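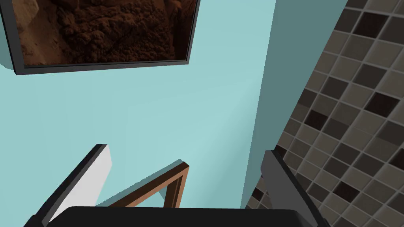 Section 4: Applying for a permit extension from abroad

Use this section if a resident is outside Dondville when their residence permit runs out, or will be before they can return. Applications made inside the country are covered in Section 3.

Before you start

You will need:
- the resident's permit number and passport
- the entry stamp or boarding pass from their last departure
- a Quinlan account with the sponsor role switched on
- the sponsor's own permit number, if the sponsor is not a citizen

The passport must have at least 16 weeks left on it. If it has less, renew the passport first. Quinlan will let you fill in the whole form with a short-dated passport and only refuse it at the payment page.

4.1 Check whether the extension has already been made

Some permits are extended automatically and need no application.

1. Sign in to Quinlan and open Residents.
2. Select the resident's name.
3. Look at the line marked Valid until. If the date has moved forward and the status reads Extended, stop here and go to 4.4.
4. If the status reads Expired or Under review, go on to 4.2.

Note: The status line is refreshed overnight. A change made at the counter will not show until the next morning.

4.2 Fill in the form

1. On the resident's page, choose New request, then Extension (outside).
2. Enter the date of last departure exactly as it appears on the stamp. If the stamp cannot be read, use the date on the boarding pass and tick Stamp unclear.
3. Choose a reason from the list. Pick Other only if none of the rest fits, as these requests are read by hand and take longer.
4. Upload the passport page and the proof of departure as two separate files. Do not join them into one.
5. Add dependants. Each dependant needs their own passport page, including infants.
6. Check the spelling of every name against the machine-readable lines at the foot of the passport page. Names with a space, such as Femke Van Wijk, go in the surname box with the space kept (Van Wijk).
7. Press Save draft.

Caution: Do not open the same request in two browser windows. The second window will overwrite the first without a warning.

4.3 Pay and submit

1. Open the draft and choose Pay. You will be passed to Broro, the payment service.
2. Pay by card. Bank transfers are not accepted for requests made from abroad.
3. Wait for the page to return to Quinlan by itself. Do not press Back.
4. Write down the reference number, or print the page.

If the page does not return, sign in again and look under Payments before paying a second time. Refunds for double payments are slow - those made in November can run into the new year.

4.4 Before the resident travels

1. Download the extension letter from the resident's page.
2. Send it to the resident and ask them to carry a paper copy. The desk at Sturnance crossing does not accept letters shown on a phone.
3. Check that the name on the ticket matches the name on the letter.
4. If the resident has been away for more than two years, call the permit desk before any ticket is bought. An extension does not by itself allow entry in these cases.

Corrections to this section go to Aaliyah Friesen at the permit desk.

Section last revised 28th August.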